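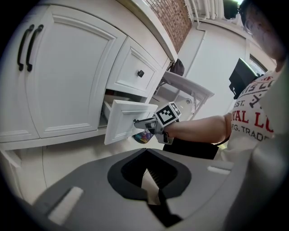
About Temitz

Temitz is a small firm that repairs, repaints and refits kitchens. We work in houses and flats, mostly for people who want to keep the kitchen they have and get a few more years out of it. We don't sell new kitchens and we don't earn commission from anyone who does.

How we started

Kittipong Thongsuk and Wenceslao Pereyra met while fitting kitchens for a larger company. Much of the job was taking out units that had nothing seriously wrong with them. A hinge had pulled out of the side panel, or the paint had gone yellow near the cooker, and the whole lot went in the skip. They began taking repair work at weekends and left to set up Temitz two years later.

The first workshop was a single garage with no heating, so spraying stopped in the winter. We now rent a unit at Gunawardena Yard with a proper spray room, a drying area and a bench for joinery. There are six of us. Two work mainly in the spray room, two do the joinery and two are out at customers' homes most days, although everyone can cover a site visit when needed.

What we do

Most of our work falls under repainting. We take the doors and drawer fronts away, number them, clean them down, fill any dents and old handle holes, then prime and spray them in the workshop. The frames, end panels and plinths are painted by hand in your house. You keep the use of the kitchen while the doors are with us, though the shelves will be open to view.

We also do repairs on their own. Common ones are:

Loose or dropped doors
Worn drawer runners
Swollen panels under the sink
Split joints in solid timber doors
Handles changed for a different size
Plinths that have been kicked in or damaged by a leak

If a door is past repair we can usually make one to match. Raised and arched panels take longer than flat ones, and we will say so in the quote. We don't cut stone worktops or move gas or electrical fittings. For those you will need your own tradesperson, and we can work around their dates.

How a job runs

Send us a few photographs and a rough count of doors and drawers. We reply with a price range. If that suits you, one of us comes out to look properly, open everything, and check for damp and for old paint that might not take a new coat. The written quote after that visit is fixed unless you change the job.

We ask for a deposit when the dates are booked and the rest when you have seen the finished work. Please empty the drawers before we arrive. Cupboards can stay full, but anything hung on the back of a door needs to come off.

New paint feels dry long before it is fully hard. Go gently with it at first, use a soft cloth and mild soap, and keep off cream cleaners altogether. We leave a small pot of the colour with you for touching in.

Colours and handles

We can mix to most paint charts or match a sample you give us. White is still what most people ask for – and there are a great many whites, so we spray a test piece for you to look at in your own light before we start. Handles and knobs can be bought through us or supplied by you. If you are changing from knobs to bars, tell us early, as the old holes have to be filled before priming.

Jisuvlow and Vuser

Two names you may see on our paperwork. Jisuvlow is our booking and invoicing system, so emails about dates and payments come from there. Vuser is the trade counter two doors down from us, run as a separate business, which holds our hinges and runners. Customers are welcome to buy spare parts from them directly. Bring the old one with you if you can.

Guarantee

Our paintwork is guaranteed for two years against peeling and flaking in normal use. Repairs carry the same cover. Damage from leaks, steam from a badly placed kettle and knocks are not included – but ring us anyway, since small patches are often quick to put right.

Visiting us

The workshop is open to visitors by appointment. We close for two weeks each June, when the spray room is serviced. Parking is at the back of the yard, past the trade counter.

Page updated October 2026.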